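Storkden Cotton Dust Sheet

Home > Decorating > Floor and furniture protection > Dust sheets

Product code: SD-90

The Storkden is a heavy cotton twill dust sheet for covering floors, stairs and furniture while you paint, paper or sand. It is woven by Nautiyal and hemmed and packed at our Tarnura unit. We have sold it in the same weight for 13 years.

Cotton lies flatter than plastic and does not slide about underfoot on carpet. It also soaks up small drips, so you are less likely to tread paint through the house. It is not waterproof. A full tin knocked over will come through if you leave it, so mop up large spills straight away or put a plastic sheet underneath.

Sizes
Stair runner: 90 cm wide, 6 m long
Room sheet: 3.6 m by 2.7 m
Large room sheet: 3.6 m by 5 m

All sizes are measured before washing. Expect a little shrinkage the first time, mostly in the length.

Using it on stairs
Start at the top and work down, pushing the cloth well into the back of each tread. Fix it with low-tack tape at the top and bottom. Please don't leave a loose runner on stairs overnight - take it up when you stop work.

Washing
Shake outside, then wash at 40 degrees with ordinary powder. Dried emulsion will mostly flake off. Oil-based paint will not, and sheets with solvent or oil on them should be laid out flat in the open air to dry before they are folded or thrown away. Do not tumble dry.

Delivery and returns
Orders are sent by Zuneo courier and usually arrive within three working days. Unused sheets can be returned within 90 days. Trade customers ordering 1000 or more should contact the sales desk for a price - lead times are longer in August, when the weaving shed closes for its summer break.

Page last updated January 30, 2025

Customer comments 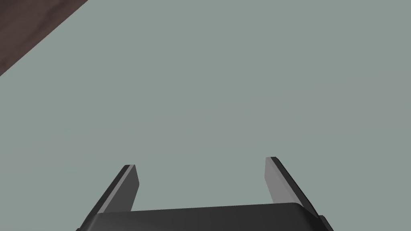 Margit: I bought two of the room sheets for doing our ceilings and they stayed put much better than the thin ones I had before. The runner was a bit narrow for our stairs, so I'd like to see a wider one.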